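Cubes all day: an hour with Deirdre Tierney

19 Sep 2025

Caught Deirdre Tierney between sessions. She had a granola bar in one hand and a spreadsheet open on the laptop, and she talked the way she works, which is fast. I typed while she talked, so forgive the gaps.

She runs demonstration collecting at Cluller. Small shop. They teach two-armed robots to do table jobs by having a person do the job through the robot, over and over, then handing all of it to a model. The in-house name for the task set is Mirani. The recording software is Serach. I asked where the names came from and got a shrug.

First question was how many. "895 since June that we kept," she said. "Kept is the word. We threw out 216." Thrown out for what? "Operator sneezed. Network dropped. Someone put the cube down outside the lines and then fixed it by hand, with their actual fingers, on the recording. You can't teach a robot that."

She laughed at that one but she'd clearly had the conversation with someone that week.
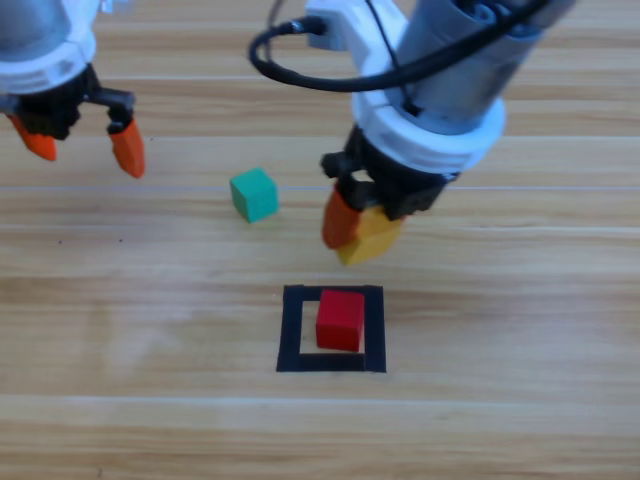
The job they're collecting right now is a sorting and placing one, and it sounds like nothing. Cubes go in the square. "People come in and say, that's it? And then they try to drive both arms at once and go quiet." I asked what makes it hard if the blocks are all much the same size. She said the colors matter because the instruction changes, and so does the order. With the red cube in the taped square already, and toward one corner of it, whoever is driving the right arm has to find room for the yellow one it's holding up. The green one is still out on the bare wood. "So do you go beside the red? Do you nudge it? Two operators will do two different things and they're both fine. The model has to see both." She wants that spread. What she doesn't want is ten people all copying the best driver, which is how they started out, and the policy they trained on it fell apart the moment a cube was somewhere new.

How do you get the spread, I asked. Mostly by messing things up on purpose. Between takes the operator moves the cubes, turns them, changes which arm goes first. There's a printed list of 33 starting layouts and people are told to go through it, then told to ignore it. "If you let people choose they put the blocks in the same three spots. They don't know they're doing it. I do it too."

The list gets reprinted every so often. Coffee.

We got onto mistakes. I'd assumed you want clean runs only. Nope. "A miss and a recovery is gold," she said. "You go for the cube, you come down a bit wide, you back off, you go again. I keep those. I'd keep more if people would stop hitting delete out of pride." She had to take the delete key away from the operators in the end. Now they flag a take and she decides. That means she watches a lot of video, most evenings, at double speed.

And a hesitation isn't a recovery, she was firm about this. If the arm hangs in the air for four seconds becuase the operator is thinking, the model learns to hang in the air. So new people practice off the record first. Half a day, sometimes more. One guy who'd played a lot of flight games was good in an hour and then got worse, she has no theory. 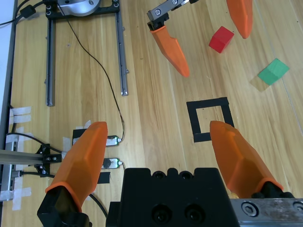

Camera placement took up a good chunk of our talk. Cluller used to record from a fixed view only, and the arms kept blocking the one thing you needed to see. Now there are views from down at the gripper too, and Deirdre reviews those first. "Up close you get the fingers, the big orange ones, and you get what's past them." From there the red cube reads as small, up between the other gripper's fingers, and the green one sits over to the right of the black square, with the square itself empty in the middle. One finger covers a corner of the tape. She said that kind of overlap worried her at first, then the numbers came back better with the close view than without it, so it stayed. The white tape over the cables on the left stays as well. "If I redo the cables the background changes and then I've got two datasets. So the tape lives there now."

She does think about backgrounds a lot. There's a plan to move part of the collecting to a second table, a different surface, different light. Partner outfit called Randance has offered the space. Deirdre is for it, with some dread. "It'll be the same cubes at least. I'm bringing my own cubes."

Asked about pay and hours, since I always get letters about it. Operators do 2 hour blocks with a break in the middle and can't do more than two blocks a day. Past that the takes get sloppy, she can see it in the curves. Wrists too. She moved the chairs up after a couple of people complained and the complaints stopped.

Does she still drive it herself? "Every morning, first few takes. If something is off with the right arm I'd rather find out than have it in everybody's data." Her own takes get marked so they can be left out later. Hers are too smooth, apparently, or that's what the training people tell her, and she's a little annoyed by it.

Last thing I asked was what she'd tell another group starting from zero. She was already standing up. "Write down what counts as done before you record anything. Is touching the tape done? Is half on the tape done? We argued about that for a week, with takes already in the can, and had to go back through teh lot." For the record, half on the tape counts as done at Cluller. Then somebody called her name from the other room and off she went.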